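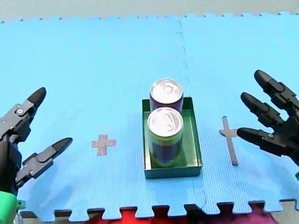 3.2 Containers and trays

The second group of items in the Sandthorpe household set consists of drinks cans and the shallow trays in which they are stored and carried. Cans were chosen as they are found in most homes, have a regular shape and are easily replaced when dented. The full set lists 410 items, of which 23 are drinks containers of one kind or another.

A tray in this group is rectangular, with low straight walls. It gives little support to anything standing in it, and a can placed near the end may rest partly over the rim. Such a placement was recorded as "overhanging" and was kept apart from placements in which the whole base lay on the floor of the tray. Subramaniam's earlier list for the Idel kitchens made no such distinction, and its totals are therefore not compared with ours.

The work surface was covered with interlocking foam mat. Tape crosses on the mat served as reference points for the tray and were left in place between trials. Where a tile seam ran under the tray, this was noted on the record sheet.

Cans were handled both upright and on their side. The two positions differ in practice – an upright can shows its lid and tab from above, while a can on its side shows mainly its label and may roll if released. Some cans also carried a strip of tape around the body (Figure 4). 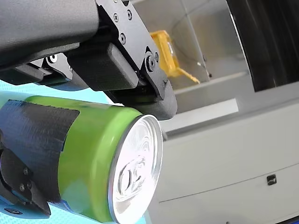
Figure 4. Green drinks can held on its side, with black tape around part of the body and the silver lid to the right.

Of the 2366 placements recorded, 100 were set aside for checking by a second reader, following the procedure used in the Prellitz study. Disagreements mostly concerned the overhanging class, and in particular how much of the base had to lie beyond the wall before the term applied. The wording of the definition was revised in December and all placements in that class were read again.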